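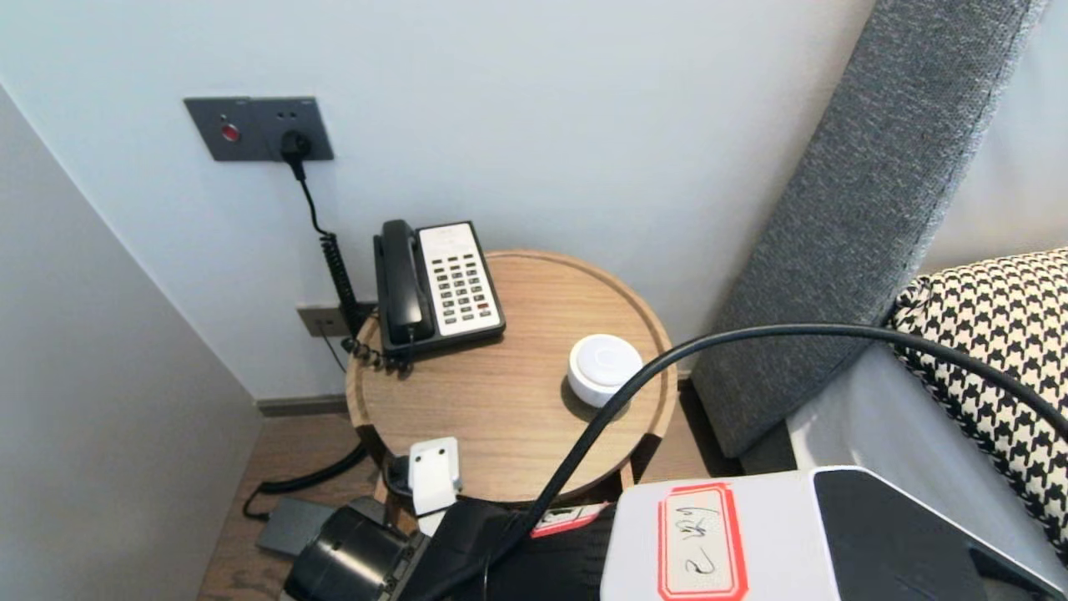 Side table, desk phone, and the little white puck

I've worked housekeeping at the Penddale for 9 years, and I did not expect to be this excited about a robot! It takes the side tables now, which means wiping them down and setting the phone straight. My back is so happy. We used to have 15 rooms each and now it's 12, with time to really check a bathroom (and drink a coffee while it's hot). The front desk still calls us first when a guest needs something, and I like that. Training on the second floor starts in April.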